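22 August 2021

Padlock day, continued

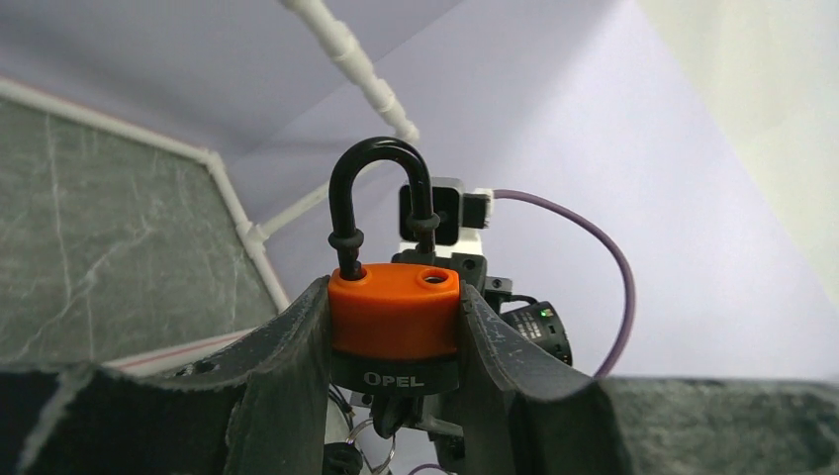
Orange lock, black shackle, wrist camera's view of the matter.

I had told myself I would finish the grasp planner before lunch. I didn't say which lunch, so technically the promise stands.

The padlock has become the object I measure my life by. It is glossy, which the depth estimate hates, and rounded, which the fingers hate, and it has a shackle on top, which the planner loves beyond all reason. Given a free choice the planner will go for the shackle every time. I can see its point. A curved bar sticking up in the air looks like a handle to anybody. The trouble comes later, in the next stage, where the thing you want to reach is the bit you're hanging on to.

So this morning went on the cost function. I added a term that makes it dearer to grip the thin parts of an object and cheaper to grip the fat part, and gave it a weight of 2, for the very scientific reason that 1 did nothing. With 2 it proposed the body, one finger on each side, lock upright. I looked at the picture for longer than it deserved. Then I changed the weight to 3 to see if it would be even better, and it proposed approaching from underneath the table. Back to 2.

The underneath-the-table business was my own fault, as I found after tea. Kioko (our planner, named before my time by somebody who has since left and taken the explanation with them) checks for collisions against whatever world it is handed, and I was handing it a world without a table. The table lives in a separate file. The separate file had been renamed when I tidied up, and the loader, on failing to find it, prints a line at the lowest log level and carries on cheerfully. I have made it stop dead instead. I expect to regret this the next time I'm in a hurry.

Perception is in better shape than I've been letting on. Jolel, the segmentation part, gets the orange body nearly every time and has stopped merging it with the black band at the base or, worse, deciding that the band belongs to the fingers. Black band, dark grey fingers, black shackle: I do see how it happens. The old mask used to wander off down the finger plate as if the lock had grown a foot. What fixed it was feeding in the finger poses from the joint readings and masking out everything we already know to be gripper. I resisted this for weeks on the grounds that it was cheating. I can't now remember who I thought was being cheated.

It still has one odd habit. The rubber rings on the shackle come out as two small objects of their own, each with its own label and its own confidence, and the tracker follows them about faithfully. I could filter by size. I've put it on the list, under the other things I could filter by size.

The worn finger pads are a question for another day, or at least for another entry. The contact model assumes smooth, even surfaces and these are scratched and frayed along the edges. I have been putting a fudge factor on the friction and calling it a parameter. It lives in the config with a comment that says "measured", and I did measure it, in the sense that I tried numbers until the simulation stopped dropping things. I should change the comment. I changed the formatting of the comment.

Afternoon: control loop. The gripper closes under a position command until the force estimate goes over the limit, then switches to holding force. The switch was happening late. I'd blamed the filter, then the network, then the filter again. It was a timeout of 600 milliseconds in the Plarden driver, sat there as a default, politely waiting for a reply that had already come. I set it to something sensible and the trace went from a staircase to a curve. I saved both plots and put them next to each other and felt quite well disposed towards everyone until the build broke.

The build broke because Momance, our replay tool, also used that timeout, for something else, under the same name. Replay now runs through a whole log in one go and reports that every grasp took no time at all. By that measure we are the fastest lab in the country. I've split the setting in two and given the halves long, ugly names that can't be mistaken for each other.

Left to do: make the body grasp survive a change of starting angle, as so far I've only been trying lock-facing-forward. Write a test for the missing table. Look at whether the shackle opening can be found from the mask alone or whether we need a proper fit to the curve. I lean towards the fit. The demo is in October, which sounded miles off when it was put to me and now sounds like a place I can see from the window.

Pushed the branch at last. Two files changed that I don't remember touching, so I'll read the diff in the morning with coffee.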